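On Open Letters and Closed Doors

Over the past month I have received a number of messages about the Gillthorpe matter, most of them asking why I have not signed the letter. There were 455 names on it when I last looked. I know many of the signatories and pray with several of them. I owe them an answer in writing.

For readers outside our community, the facts are as follows. A senior teacher at the Gillthorpe study house was found to have kept back complaints made by parents against a colleague. The complaints reached him in June. The board learned of them 8 months later, from a parent, and the teacher then resigned. The letter asks that he be restored to his post in recognition of 60 terms of service.

I do not dispute the service. My own sons sat in his classroom. The question before us is what a religious institution owes to the families who entrust their children to it, and on that question our sources are not silent. We are told not to stand idly by the blood of our neighbor. The verse makes no exception for a neighbor who is 2 years short of retirement, nor for one whose lectures we have enjoyed. 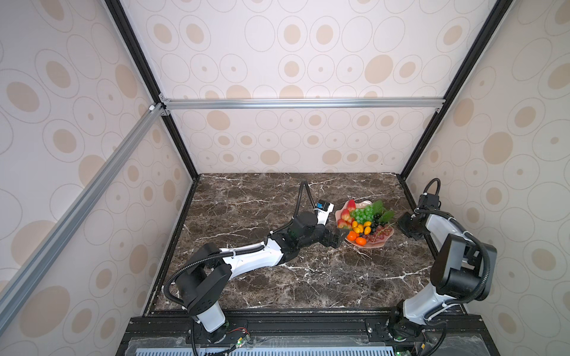
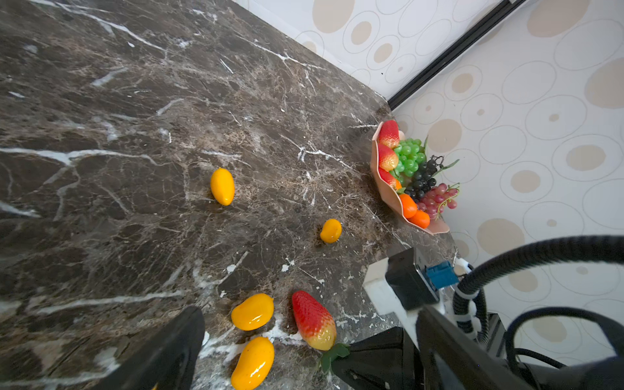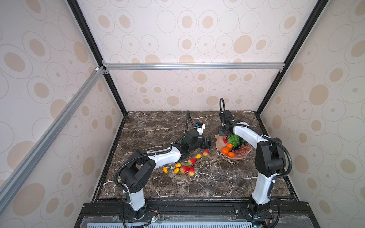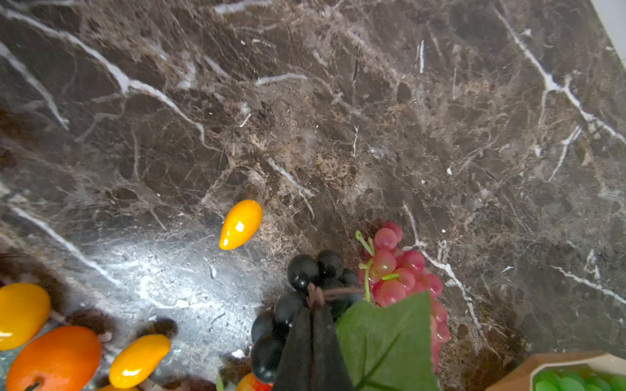 Marble tabletop, seen in the last picture with a small yellow-orange artificial fruit.

The signatories rely chiefly on the prohibition against evil speech. I take that prohibition seriously and have taught it to adult classes at Larnamgate. It governs idle and harmful talk. It has never relieved a person in authority of the duty to warn, and the authorities who wrote most strictly about gossip set out with care the conditions under which a warning must be given.

Boglárka Szekeres made this argument at the Wenditz meeting, with more patience than I could have managed, and was told that the timing was unfortunate. I regret that response. She was the only speaker who asked whether the parents had been contacted. They had not.

I therefore decline to sign. I would support a letter that asks for three things: an apology to the families, an outside review of how complaints are handled, and a written rule that no teacher may hold a complaint privately. The Steinbach congregation adopted such a rule after difficulties of its own, and I am told its text can be had from the office there on request.

Comments remain open. Those that name the children or their families will be removed.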